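Guisos de diario con Catrin Gronow: «El sofrito no se negocia»

Llegué a casa de Catrin Gronow con hambre, que es la peor manera (o la mejor, según se mire) de ir a entrevistar a alguien que se pasa la mañana cocinando. Me abrió con el delantal puesto y una cuchara en la mano, me la acercó a la boca antes de decirme hola y me preguntó si le faltaba sal. Le faltaba. «Ya lo sabía, pero quería ver si me lo decías», me contestó, y se volvió a la cocina sin esperarme.

Catrin lleva Wakia, una casa de comidas para llevar en Rindora en la que solo hay guisos. Uno cada día, dos los viernes, y cuando se acaba la olla se baja la persiana. Yo la conocí por las lentejas con calabaza, que me salvaron la cena tantas noches de febrero que al final le escribí para pedirle la receta. Me respondió que por escrito no, que fuera y la hacíamos juntas. ¡Imaginaos lo que tardé en decir que sí!

Mientras pelaba cebollas le pregunté de dónde le venía tanto empeño con los platos de cuchara. «De que no sé hacer otra cosa bien», me dijo. «Las tartas se me hunden, la pasta fresca me aburre y freír me pone nerviosa. Un guiso, en cambio, te deja pensar. Pones el sofrito, bajas el fuego y tienes un rato para leer o para pelearte con las facturas.»

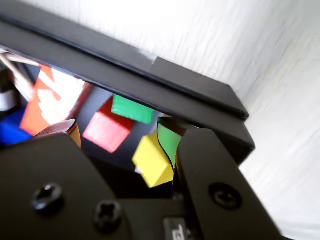 Primer plano de una pinza negra.

El sofrito merece capítulo aparte, porque ahí Catrin se pone seria. Lo hace con mucha más cebolla de la que yo pondría jamás, cortada pequeñísima, y la deja a fuego bajo hasta que se queda casi en mermelada. Yo confieso que en mi casa la saco a los diez minutos y sigo con lo mío. Se lo dije y me miró fatal.

«A los diez minutos está blanda, pero sabe a cebolla blanda. Tienes que esperar a que huela dulce. Yo no miro el reloj, huelo. Y el pimentón va al final, fuera del fuego, removiendo rápido y con el caldo ya a mano, que como se te queme un poquito se te amarga la olla entera y no hay quien la arregle.»

Le pregunté si no se podía arreglar con azúcar, como hacía mi tía. «Se puede disimular», concedió. «Tu tía sabía que estaba quemado y vosotros también, pero la queríais.»

Las lentejas las compra pardinas, de un almacén de Sarkance que le sirve desde que abrió, y no las pone en remojo. Los garbanzos sí, 12 horas y con agua templada al empezar. Aquí discutimos un rato – yo soy de dejarlos desde la noche anterior y olvidarme del tema, sea la hora que sea – y quedamos en que cada una seguiría haciendo lo suyo. Lo que sí me llevé apuntado fue lo de la calabaza: asada antes, en el horno a 200 grados, en trozos grandes y con la piel puesta. La echa al guiso en el último momento, una parte en dados y otra machacada con el tenedor, para que el caldo coja cuerpo. Por eso las suyas quedan tan cremosas y las mías parecían sopa.

«La gente le pone patata para espesar y está muy bien, yo también lo he hecho», me contó. «Pero la patata al día siguiente se queda harinosa, y a mí el guiso me tiene que gustar al día siguiente. Si no está mejor el martes que el lunes, algo he hecho mal.»
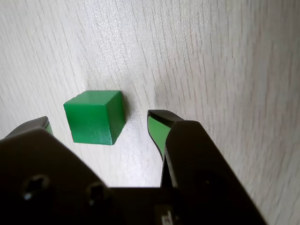 CONVERSACIONES EN LA COCINA

Con la olla ya tapada nos sentamos a tomar un café y sacó la caja. Yo había oído hablar de ella, pero no me esperaba el tamaño. Catrin guarda fichas de cartulina con todo lo que ha cocinado y lo que le han contado otros, con manchas, tachones y notas en el margen, y las tiene numeradas. La última era la 1.422, un potaje de acelgas que le había dictado por teléfono Riku Nagano, el cocinero de Osman, donde ella pasó sus primeros años entre fogones.

«Riku me enseñó a probar», me dijo. «Yo cocinaba de memoria, muy ufana, y él venía, metía la cuchara y me preguntaba qué le pasaba a aquello. No me decía qué, me lo preguntaba. Me daba una rabia… Al cabo de un tiempo ya no hacía falta que viniera.»

También le debe a él el truco del miso, que en Wakia nadie le nota y que a mí me dejó con la boca abierta. En la olla grande de lentejas disuelve 80 gramos de miso oscuro en un cazo de caldo, con el fuego apagado, y lo reparte justo antes de servir. Nada de pastillas ni de hueso de jamón. Le pregunté por las cantidades para una olla de casa y se encogió de hombros: «Una cucharada sopera, pruebas, y la sal después. Si echas la sal antes te pasas seguro».

Estuve un rato pasando fichas. Hay una de albóndigas en la que pone solamente «menos pan» subrayado tres veces, otra de un arroz caldoso con el comentario «no repetir si viene mi hermano» y una preciosa, muy vieja, de sopa de ajo, con la letra de su madre. Esa no me la dejó fotografiar y lo entiendo perfectamente.

Le pregunté si pensaba hacer un libro con todo aquello.

«Me lo han propuesto y dije que me lo pensaría. Luego me mandaron una hoja con lo que había que rellenar, con los minutos, las raciones y la dificultad del uno al cinco. ¿Qué dificultad tiene un cocido? Pues depende de si tienes prisa.»
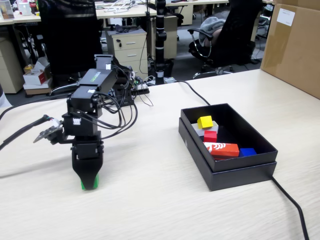

Y en eso de la prisa volvió a insistir varias veces, porque le parece que es lo que más nos estropea la comida de diario. Ella misma congela, ojo, y sin ninguna vergüenza. Los guisos de legumbre en tarros, dejando un dedo libre arriba; los que llevan patata, jamás. Cuando hace sofrito en casa hace el triple y lo guarda en porciones, así que entre semana tiene media cena resuelta. Para mí ese fue el consejo de la mañana y llevo desde entonces con el congelador lleno de paquetitos.

Le pedí también un plato para quien diga que no sabe cocinar. Ni lo dudó: garbanzos con espinacas, y de bote si hace falta. «Bote bueno, eso sí, y los enjuagas bien. Ajo dorado, una rebanada de pan frito, comino, lo majas todo, las espinacas, los garbanzos y un chorrito de vinagre. El vinagre es lo que la gente se salta y luego me dicen que les ha quedado soso.»

Comimos las lentejas directamente en la cocina, con pan del día anterior tostado en la sartén. Repetí, claro. Me fui con un tarro para cenar, un puñado de pimentón envuelto en papel y el encargo de llamarla cuando las hiciera yo sola, para contarle si había esperado a que la cebolla oliera dulce.

Las hice el domingo. La llamé, le dije que me habían quedado espesas y ricas, y lo primero que me preguntó fue cuánto rato había tenido el sofrito. Le dije que no había mirado el reloj.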